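Bachmann completes setup of Plamo sweeping robot on Larberg plaza

LARBERG, 12 June 2019 – Bachmann has finished the setup of its Plamo outdoor sweeping robot on the main plaza of the Larberg office district. The machine has been handed over to the site's cleaning contractor, Butov, which will run it and take care of daily maintenance. Bachmann will keep responsibility for the navigation software and for larger repairs.

Plamo is a battery-powered sweeper with two side brushes, one main roller brush and a closed dust bin. It finds its way with a laser scanner on top of the body and a wheel sensor on each drive wheel. A low-mounted sensor at the front looks for curbs and steps. The machine arrived in Larberg in February and was driven by hand until the map of the site was ready.

Mapping the plaza

Open paved areas are harder for a sweeper of this type than a warehouse or a parking deck. The laser scanner needs fixed objects to measure against, and most of the plaza is flat stone with very little standing on it. Bachmann's technicians pushed the machine along the outer edge first, recording the building fronts and the foot of the steps, and then crossed the middle in parallel lanes.

The first map drifted in the center of the plaza, where the buildings are farthest away. The lanes no longer lined up when the machine came back to its starting point. The technicians raised the scanner mast by one bracket position, reduced the mapping speed and recorded the whole area a second time. The lamp post near the end of the low curb was entered as a fixed reference point, along with building corners on both sides of the plaza. The second map closed correctly and is the one now in use.

The released working area measures 1,995 square meters. It is divided into 4 zones, which can be started separately from the control panel or run one after another.

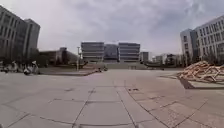
Plaza at Larberg, looking toward the steps, with the raised platform and wooden beams at right.

Keep-out areas

The robot does not sweep everything that is paved. A keep-out line runs in front of the wide steps, and another follows the low curb on the left side. The strip where scooters and other two-wheelers are parked has been left out of the map entirely. Vehicles there are moved many times a day, and side brushes can catch on a stand or a pedal. Butov's crew will continue to sweep this strip by hand.

The raised platform carrying the wooden beams needed more work. Its edge runs diagonally into the plaza, and one corner points toward the middle. In the first test runs the machine cut this corner too closely and stopped with a bumper alarm. The keep-out line is now drawn 300 millimeters outside the platform edge. The lanes beside it have also been turned to run parallel with the edge, so the machine makes fewer turns there.

Brush pressure and stone joints

The plaza is laid with large stone slabs, and the joints between them had to be considered when the brushes were set. With the factory setting, the roller cleaned the slab faces well but left sand in the joints. Lowering the roller improved the result and also wore down the bristles faster than planned.

Bachmann settled on a middle setting for the roller and fitted stiffer side brushes. On the right side of the plaza, where the joints run in curves, the robot makes a second pass in a different direction. The setting was released after a test period of 774 operating hours – a figure that includes the manual runs during mapping.

Drain openings and uneven joints are marked in the map as slow points. The machine lowers its speed before reaching them and lifts the side brushes for a short distance.

Daily and weekly care

Butov's staff have been trained to do the following work without help from the manufacturer:

Before each run: wipe the scanner window and the front sensor with a dry cloth, check both side brushes for string and plastic film, and press the bumper by hand on each side to test the stop function.

After each run: empty the dust bin, knock out the filter, and connect the charger. The machine should not be stored with a full bin, as damp sand hardens in the outlet.

Once a week: take out the roller, remove hair and fibers from both bearings, and measure the bristle length with the gauge supplied. The drive wheels are checked for small stones in the tread. A stone stuck in a drive wheel can disturb the distance reading and pull the machine off its lane.

Replacement brushes, filters and one spare scanner window are kept at Butov's service room in Larberg. A worn roller can be changed with one hex key. After a roller change the height has to be set again from the panel, and the machine will not start a run until this step has been confirmed.

Faults and repairs

Every stop is stored in the machine with its position on the map. Butov can read the list at the panel and send it to Bachmann. During the test period most stops came from the bumper or from a blocked side brush. One drive motor was replaced after water got into a connector. The connector has since been fitted with a sealed cover and moved higher up inside the housing.

If the layout of the plaza changes, for example when items are set up or taken away, small changes to the keep-out lines can be made by Butov at the panel. Larger changes require a new recording by Bachmann.

About Bachmann

Bachmann builds and services cleaning machines for outdoor paved areas. Its services include site mapping, operator training and repair.

Press contact: Bachmann, Communications Department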